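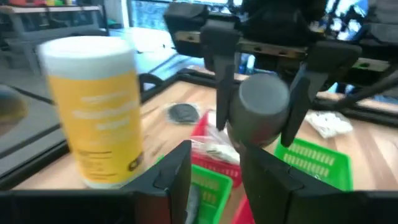
I had been promising Aisling Ó Súilleabháin since spring that I would come and see the two-armed table she and her friends have been putting together at Tidwood, and in November I finally ran out of excuses and took the bus over. Tidwood is a shared workshop, the sort where you pay by the month and get a key and a shelf. I went in expecting to stay an hour, and it was dark when I left.

The project is called Jella, after a cat. It is a pair of robot arms bolted to opposite sides of a black metal frame, with a light wooden tabletop in the middle. Everything interesting happens on the wood. The arms are meant to take small parts that arrive in plastic bags and put them into little red and green baskets, and that is the whole ambition for this year. Aisling is very firm about it. Diarmuid Cullinane, who did most of the frame, would like it to be making sandwiches by now.

Diarmuid walked me around the build first, and I am glad he did, because I would have gone straight to the arms and missed the dull parts that took them the longest. The first frame was wood. It flexed every time an arm stopped quickly, so whatever you had taught it in the morning was a little bit wrong after lunch. They saved up and bought metal rails from Gilmartin, a small supplier a few towns over, and the total for the frame and fasteners came to $1130 – more than Diarmuid had told his wife, he said, so I hope she doesn't read this. Squaring it up took the two of them 13 evenings. I asked to lean on it, and was allowed to, and it did not budge.

Then there were the cables. If you are thinking of building one of these at home, please leave yourself more time for cables than you think is decent! Ayane Ueda rerouted theirs twice, once to stop them snagging at the elbow and again when she found she couldn't get at a connector without taking half the arm apart.
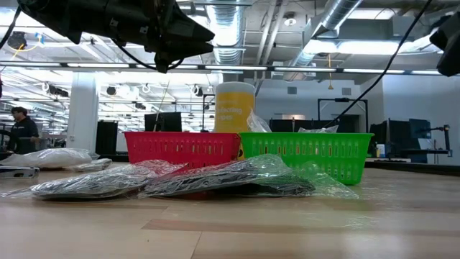
Ayane is also the one who insists on leaving the parts in their bags. I would have opened everything and given the poor machine a chance, but she says real parts come wrapped, and that a shiny, crinkly bag is a different problem from the thing inside it. The fingers may close on a fold of plastic and carry the part along by luck, or they may close on nothing. She keeps a notebook of these, with little drawings, and she let me page through it while she made the tea (very good tea, strong, in mugs that didn't match).

The baskets, on the other hand, were chosen because they were cheap and came in two colors. Upendo Makokha, who writes most of the software, told me she had wanted something fancier, with numbered bins, and has since come around. When something goes in the wrong place, anybody walking past can call out "red!" from across the room and be useful.

I got to drive the arms myself for a while, with Upendo at my elbow. It is slower and stranger than I had imagined. You move your hand and the arm follows a moment later, and your eyes keep telling you the fingers are lower than they are. I had 8 tries at lifting a bag and managed a couple I was proud of. Upendo was kind about the rest. Her advice was to come straight down, stop, breathe, and only then close, and I have been doing it with the tongs at home ever since.
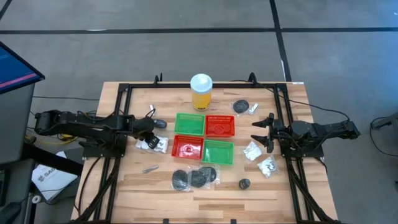 Could one person build something like this alone in a garage?

Aisling thinks so, if you start with a single arm and a very stiff table, and don't add the second arm until the first one has bored you.

She started that way herself, at her kitchen counter, with a secondhand arm from Moltden that now lives in a box under her bench. She says she would still be there if Chelsea Ellwood hadn't talked her into renting a corner at Tidwood. Chelsea looks after the bookings and will show visitors around if you write ahead. Go in the afternoon if you can, when more of the members are in, and bring cookies. The bus back runs until nine, from the stop across the road by the pharmacy.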